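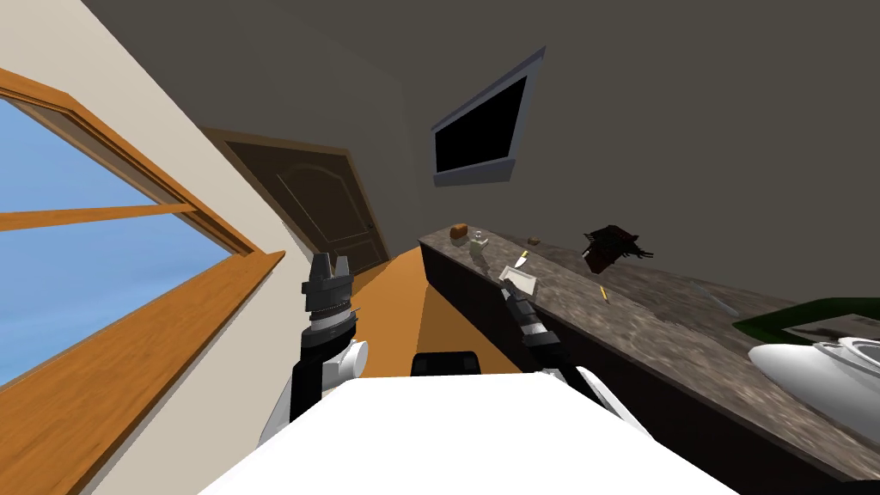 Figure 3. Simulated kitchen used for the reach and clearance trials, with the right arm extended toward the front edge of the counter.

3.2 Using simulation to set the equipment budget

The budget for the shared manipulation lab at Cirkbridge was set in two stages. In the first stage, each candidate configuration was run in a simulated kitchen of the kind shown in Figure 3. In the second, only those configurations that passed the simulated trials were put out for quotation. This order was chosen on cost grounds. A supplier demonstration ties up staff for most of a day and usually commits the lab to freight in both directions, while a simulated trial can be repeated overnight on hardware we already own.

Two configurations were compared. Option A was a two-armed mobile unit with a parallel gripper on each arm. Option B was a single arm fixed to a bench, with the same gripper. Both were costed over a service life of nine years, the period the finance office applies to laboratory plant. Loan Võ prepared the cost model and Ignacio Soler wrote the task scripts.

A total of 523 trials were completed for Option A and 525 for Option B. The small difference comes from two Option A runs that stopped on a licence error and were not repeated. Each trial asked the unit to reach an item on the stone counter without touching the cabinet fronts. Items were thin or awkward by design, among them a knife, a pencil and a flat white item like a small plate or napkin. We left out tasks that needed the door or the window, as neither bears on the purchase.

The trials changed the budget in three places.

The first was the base. Our draft had assumed the cheapest mobile base on offer, on the view that a kitchen floor is level and the unit would spend most of its time parked. In simulation the strip of floor between the wall and the counter left little room to turn, and the cheaper base, which steers like a car, had to reverse out and re-enter to move from one end of the counter to the other. The omnidirectional base did not. We moved that line up one price bracket and took the difference from the contingency.

The second was grippers. Flat items lying on the counter were the main cause of failed grasps under both options, and the scripts recorded high contact forces at the fingertips when the gripper pressed down to get under an edge. Phúc Châu argued that this would translate to fingertip wear, and that replacement tips should be bought with the unit and not charged to consumables later. We agreed. The revised budget carries 155 replacement fingertips over the service life, ordered in yearly lots so that a change of gripper model does not leave us with dead stock.

The third was the second arm. It is the largest single item separating the two options, and the trials alone do not justify it. Most reaching tasks used one arm while the other was held upright and idle. The case for Option A rests on planned work with lidded jars and trays, where one gripper steadies and the other acts. Colm Ó Dálaigh proposed a staged purchase — the mobile base and right arm in the first year, the left arm once the jar tasks are scripted. Of the two suppliers approached, Wonance would quote on that basis and Lolport would not.

Several costs cannot be estimated from simulation at all, and we list them here because they were missing from our own first draft. Floor loading had to be checked by the building engineer. The power outlet nearest the proposed charging dock was on a circuit shared with a fume cupboard and had to be separated. Insurance was quoted per arm. Training was quoted per person, with no discount for groups as small as ours, and Tài Đào has since suggested that two staff be trained by the supplier and the remainder in-house.

There are limits to the method. Objects in the simulated kitchen do not always rest properly on the surface, and an item placed slightly above the counter is easier to grasp than it should be. Trials affected in this way were kept in the totals but were not used to set any budget line. Colours and surface textures were not matched to our own kitchen, so nothing can be said about the camera package, which was costed from supplier quotes only.

Quotes for the staged version of Option A were received on 13 Mar 2024 and were valid until September. Section 3.3 sets them against the revised budget line by line.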